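Bureo adds second retort line for canned chickpeas

Sat 5 May

Canned vegetable producer Bureo has started a second retort line at its Trirkau plant. The line handles chickpeas, lentils and sweet corn in brine, in 200 g and 500 g cans. Tomato products stay on the older line, which keeps its current schedule.

The new equipment was supplied by Dervishi and consists of a soaking section, a blancher, a rotary filler and four horizontal retorts. Installation began in January. Test batches of chickpeas ran for 14 days before the first pallets were released for sale.

According to plant manager Gorazd Radonjić, the main change is in soaking. Dried chickpeas are now held in temperature-controlled tanks for almost 9 hours, and the water is replaced once. "Uneven soaking gives you hard peas in the same can as split ones," Radonjić said. "The retort can't correct that."

Cans are two-piece tinplate with an easy-open end. The 200 g size is packed in shrink-wrapped trays, the 500 g size in printed cartons. Both carry the Tumton label. Private label orders will be accepted once the second labeling machine is in place.
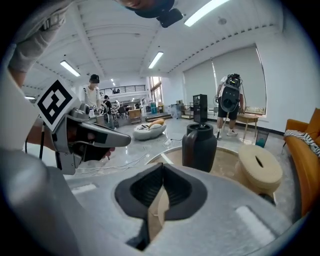 Brine strength is unchanged for chickpeas and lentils. Sweet corn is packed with less added sugar than before, and the ingredient list on the label has been revised to match. Stock with the old label will be sold through first – buyers who need the new recipe should state this on the order.

Samples of each product can be requested from the Trirkau sales office. Mixed pallets are available in the 500 g size only.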